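# khumalo-fibrils

Processed spectra and fitting scripts for the Khumalo peptide stability series. The peptides are short synthetic hormone fragments that clump into fibers when they sit in acidic solution. We wanted to know how fast that happens and whether a single amino acid change slows it down.

## What is in the repository

- `spectra/` — 338 fluorescence traces, one CSV file per well
- `plates/` — plate layouts with peptide, concentration and pH
- `fit/` — Python scripts for the lag time and growth rate fits
- `Billus.yml` — settings for the Billus run queue

Each trace has 200 time points. The first column is time in minutes and the second is the raw signal. Background has not been subtracted. The fit scripts do that on load, using the blank wells listed in the plate layout.
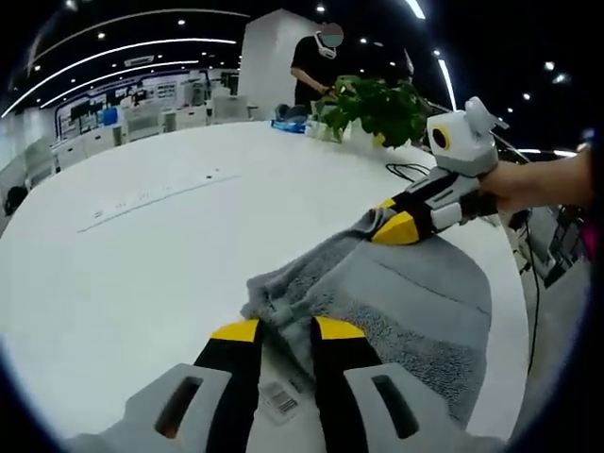 Peptides are named by variant, from K1 to K6. K1 is the unmodified sequence and the other variants each carry one substitution. All six were run at the same three concentrations. K4 was remade after the first batch failed a purity check, and only the second batch is included.

## Running the fits

Install the requirements, then run:

 python fit/run_all.py --plates plates/ --out results/

Traces that never leave the baseline are written to `no_growth.csv` and get no lag time. Do not fill these in with the length of the run. We did that in an early draft and it made K5 look worse than it was.

The Elier reader exports time in seconds. The converter in `fit/` handles this, but if you load raw Elier files yourself you need to divide by 60. 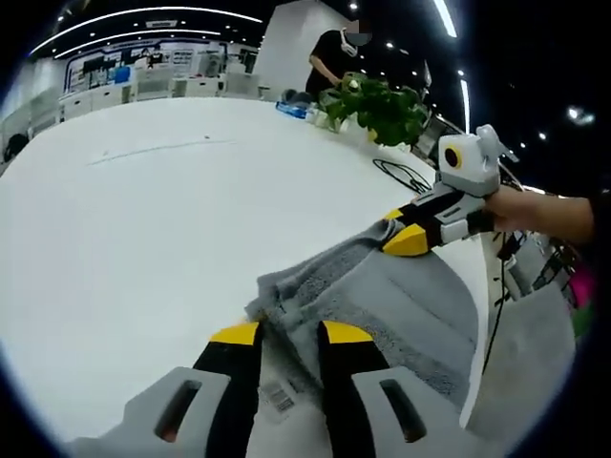
*Gray terry towel held in a gripper at the table.*

## Known problems

- Wells on the outer edge of the plate lose volume in long runs. They are flagged `edge` and left out of the default fit.
- K2 at the highest concentration has a noisy baseline. The cause is not known.
- Growth rates depend on shaking speed. Do not compare them with runs from other readers.

## License

Data are CC BY 4.0. Scripts are MIT.

Related repositories
- khumalo-plates
- elier-convert
- durkix-buffer-notes

Contact: open an issue in this repository | © Durkix | Back to top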